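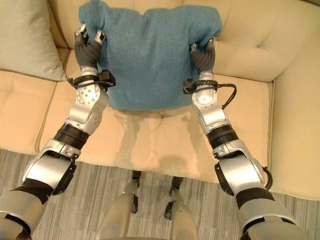 Part-time Housekeeping Assistant (Laundry and Lounges)
Wallner House, Urthorpe

Hours: 16 a week, mornings, with one late shift a fortnight
Start: as soon as we can agree on one
Reports to: the House Manager

Wallner House is a residential study centre on the edge of Urthorpe. People come to us for a few nights at a time to learn bookbinding, botanical drawing, beginner's Welsh and, every January, a course on hedges that is always full. They sleep upstairs, eat too much in the dining room and spend their evenings in one of the two lounges, where they sit on our sofas and use our towels for purposes we had not planned for.

We are looking for someone to take charge of the folding, the lounges and the linen cupboard. The last person to hold the post has gone to Hotadow to be nearer the sea, and the cupboard has missed her badly. Opening it at present requires a raised forearm.

What the job involves

Mostly towels. We own 116 of the large ones, in theory, and they all have to be washed, dried, folded and put back where a guest with wet hair can find them. We fold in thirds lengthways and then in half twice, with the fold facing out. There are other ways to fold a towel and we have heard about all of them. If you have strong feelings on the subject, bring them to interview, where they will be listened to with every sign of interest.

The fuzzy ones need a bit more patience. They have no crisp edge to line up, they cling to whatever they are laid on, and if you let go of one corner too early you are back where you started. Hold both top corners, give it a moment to hang, then fold. You may do this at the table in the linen room or, as most of us end up doing, over the front of a sofa with the radio on.

After the towels, the lounges. Each morning you will put them back to how they looked before people relaxed in them. Cushions are plumped and returned to their corners, cups are collected, and jigsaws are left exactly as found, including the piece on the floor if it is plainly being kept there on purpose. Throws are shaken outside the back door. Please look which way the wind is blowing.

Our leather seating needs a wipe with a barely damp cloth once a week and the proper cream once a month. Pale leather is a lovely thing to own for the first fortnight. After that it is a record of everyone's jeans. The buttoned parts collect crumbs, and you will be issued with a soft brush for them. You will grow oddly fond of the brush.

You will also:

Change over bedrooms with the rest of the team on departure mornings
Keep the stock sheet for linen up to date, in handwriting other people can read
Sort lost property, which is chiefly reading glasses and single gloves
Tell us when something is worn out, before a guest does
Load and empty the Grikico dryer, which has its own views about the door

What you will need

You should be able to be on your feet for most of a shift and manage two flights of stairs with a basket of washing. There is a lift. It is small and slow, and the basket goes in it more happily than you will.

Experience in a hotel, care home, school or large untidy family would be useful. We don't ask for certificates. We do ask that you can start a pile and finish it, and that you can be pleasant at nine in the morning to a person who has lost a slipper.

You will be working near guests a good deal of the time, so a friendly manner counts for a lot. So does knowing when to come back later. Somebody asleep on a sofa outranks the sofa's weekly wipe.

A driving licence would help, as the bus to Urthorpe is infrequent and does not wait.

What we offer

Pay is above the legal minimum and we will tell you the exact figure when you ring, before you have gone to the trouble of an application. You will have paid holiday, a hot lunch on every shift, two tunics and a choice of shoes so long as they are flat. After 7 months you may join one of our short courses free of charge each year, space permitting. The hedges do not usually permit.

The house closes for a week after Christmas. You will not be asked to come in during it, though you may be asked to help turn all the mattresses just before.

Last year we got through 2,868 loads of washing, so we can at least promise steady work.

How to apply

Write us a letter or an email of no more than a page. Tell us what work you have done, paid or otherwise, when you could start, and which mornings are impossible for you. A CV is welcome but we will read the letter first. Please give the names of two people who have seen you work and are not related to you.

Shortlisted applicants will be invited to spend an hour with us. There will be a short chat, a look round the house and a small amount of practical folding. Nothing will be timed. Tea will be provided before and after, and travel within the county will be refunded if you keep your ticket.

If you need the advert in large print, or would like to talk about adjustments to the role or the interview, ring the front office and ask for the House Manager. If no one picks up, we are upstairs with our arms full. Leave a message and we will ring back the same day.

Applications are open until the end of February 2018. Envelopes should be marked "Lounges" and may be posted or handed in at the side door. The front one sticks.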